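**Children's author opens Sketness school reading week**

Themis Nikolaidis told pupils in Sketness on 13th May that she wrote her first story on the back of a bus timetable and lost it the same afternoon. She was speaking at the opening of the town's school reading week, held this year at the Rasen Hall after two years in the library basement.

The hall seats 378, and the morning session was full. Children came from 6 schools, including Tralleo Elementary, which sent its whole fourth grade. Nikolaidis read two chapters from "The Lamp Boat" and then took questions for most of an hour. Asked how long a book should be, she said it should stop when the writer has run out of things to tell.
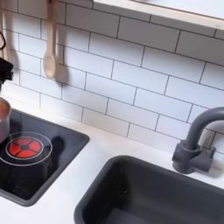
### Writing contest

The theme of the contest was "A Meal I Remember." The schools sent in 660 entries, up from last year, and the judges finished reading them at the end of March. Entries could be written in any language spoken at home, with a short summary in English. Greek and Spanish were the most common after English.

First prize in the younger group went to a story about a grandfather who salted everything twice. The older group's winner wrote about eating lunch alone on the first day at a new school. Both stories will be printed in the fall booklet. 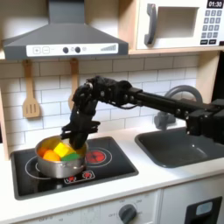 The judges also gave a special mention to a poem in 2 voices, read on stage by its authors, a brother and sister from Tralleo. Nikolaidis asked them for a copy.

### Books and next dates

Kyriakidis Books ran the sales table and will keep signed copies of "The Lamp Boat" at the store on Mill Street until they are gone. Schools that ordered class sets can pick them up from the side entrance on weekday mornings. Bring the order slip.

The poetry workshop for middle grades still has places. Teachers should send in names through the school office. Entries that were not picked will be returned to classrooms before the summer break.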